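I sell a two-arm tabletop bench called the Pramum, and this page is for people trying to work out what one costs to own. I'm Aqeel Sandhu, I do the quotes at Jorever, and I'd much rather you read this before you email me (although please do email me, I like the emails!).

## What comes with the bench

The base kit is the table, the black aluminum extrusion frame around it, two arms and two parallel grippers. The arms bolt to opposite sides of the frame so they reach in toward each other over the middle. You get the arm cables too, plus one spare set of fingertips per gripper. The butcher-block style top is the one most people order, and I like it for small packaged goods — snack bars on a dark ribbed mat, a couple of clear containers along the far side, and you have a sorting job to start on.

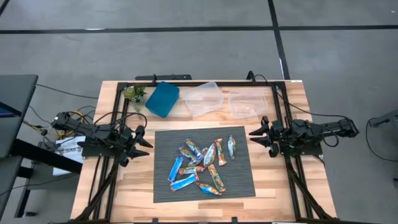 ## What doesn't come with it

- A computer and monitor. Put these on their own desk, next to the frame. I've had people try to squeeze a monitor onto the bench and they always move it.
- Mats. Budget for 3, because you'll want different textures and they get grubby.
- Bins, tubs, and whatever you plan to pick up. Buy cheap and buy extra.
- Cable ties and floor tape. Lots of both.

My usual advice is to put $200 aside for this little stuff in the first month. It sounds like a lot for plastic boxes and tape, but then somebody wants lids, and somebody else wants the same tub in two sizes, and there it goes.

## Picking your objects

Wrapped snacks are a good place to begin and also kind of mean. The wrappers are crinkly and shiny, they overlap, and the clear ones are hard on a camera. If your real job is cartons, start with cartons! Toys are the other thing I suggest, all kinds of shapes for not much money, and you can fill a bin with them in one trip to the store.

For containers I'd get one solid color and at least two clear. The opaque blue kind is easy to pick out against a gray mat, and the clear ones give you something harder to work up to. Get the bins with cut-out handles if you can find them, they're nicer to carry when you're resetting between runs.

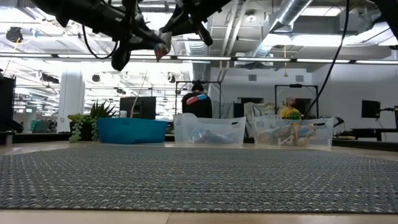
The bigger question is how many benches. Nearly everyone asks me for one, and then calls in February wanting a second, and by then they've set up the first one smack in the center of the room. So plan the floor for two even if you're paying for one. Leave enough space for a person to stand at each frame without bumping elbows, and think about where the long cables go — mine used to cross the walkway at our Sorkevcombe shop and I tripped over them more than I'd like to admit.

## Service and spares

The service plan is $1,000 a year per bench. It covers the motors, the gripper drives and one visit. It doesn't cover fingertips, which wear out, and which are $15 each. If you run every day, order a bag of them with the bench and save yourself the shipping.

Our frames are cut by Tamošiūnaitė, and odd sizes go back to them for a drawing, so custom tables take longer than stock ones. I can't give you a date until I've seen your measurements. Send me a sketch with the doorway width on it (yes, the doorway, please measure the doorway) and which wall your outlets are on.

Prices on this page were last changed 02/01/2025.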